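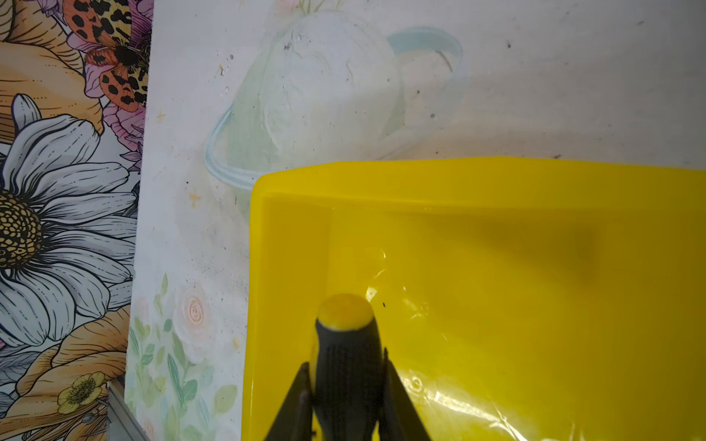
Fenna Van Loon reckons the speed limit for hand tool work should be written down as a number, and I agree with her up to a point. We have it at 100 mm/s whenever the gripper is below the rim height of a tray. Above that the arm can run at whatever the risk assessment allows. My issue is that a number on its own tells people nothing about what to do when the tool has rolled.

Our current draft for screwdriver picks reads like this:

Tray position checked against the corner before the first cycle.
One tool in the tray at a time.
Approach from the handle end. No closing on the shaft.
Reduced speed below the rim.
Anyone reaching into the cell stops the arm first, including for a quick nudge.

I'd like comments before it goes to Pralside for sign-off in May.

— Shahzad Malik

Laiba Butt wrote:
The "one tool at a time" line is too strict. At Hanex we ran mixed trays for months and the grip failures came from worn pads. If you ban mixed trays you'll never find out how the arm behaves in a real workshop, where everything is in a heap.

Shahzad Malik wrote:
I take the point about pads and will add an inspection line. I'm leaving the single tool rule in for now. It applies to the first stage only, and the mixed tray procedure will be a separate sheet.

What I should have explained is the layout. The tray sits on the right-hand side of the table and the fingers come in low.

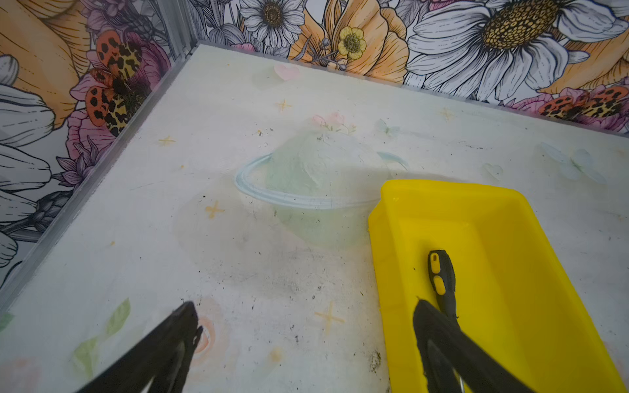 With a screwdriver the handle is the only part wide enough for us to grip reliably, so the sheet has to say which way it points. We've settled on handle to the back. Operators were setting it down either way and then arguing over whose grasp settings were wrong.

Amna Talpur wrote:
Agree on orientation. Can you add something on cleaning? Our sheet at Lunitz says wipe down the tray and table at the start of every shift and log it. Grit gets onto the finger faces and you lose grip without any fault showing. Same goes for packaging film. Nothing clear or shiny stays in the work area once a run starts, and that's a hard rule for us.

Laiba Butt wrote:
Every shift is overkill. We did it when the pads were checked, every 135 cycles.

Amna Talpur wrote:
A cycle count is fine if someone is keeping it. Ours weren't, and a shift change is harder to miss.

Montserrat Ponce wrote:
Two things from the Sandhu audit that might help.

First, they marked us down for having the stop rule last on the page. They wanted it first, in its own box. Move yours up.

Second, "reduced speed" has to be a figure on the sheet itself, as Fenna said. The auditor wouldn't accept a reference to another document.

On cleaning I'm with Amna. Put it at shift start and let people do extra if they want.

Shahzad Malik wrote:
Thanks all. Revised draft as of 4th March has the stop rule at the top, the speed as a figure, pad inspection, and wipe-down at shift start with a log line. Film and wrapping out of the tray before the first cycle. Handle to the back stays.

Laiba, I've noted your objection on mixed trays in the comments column so Pralside can see it.

Laiba Butt wrote:
Fine by me. I still think you'll be rewriting it by the second stage. Send me the mixed tray sheet when you've got one and I'll mark it up.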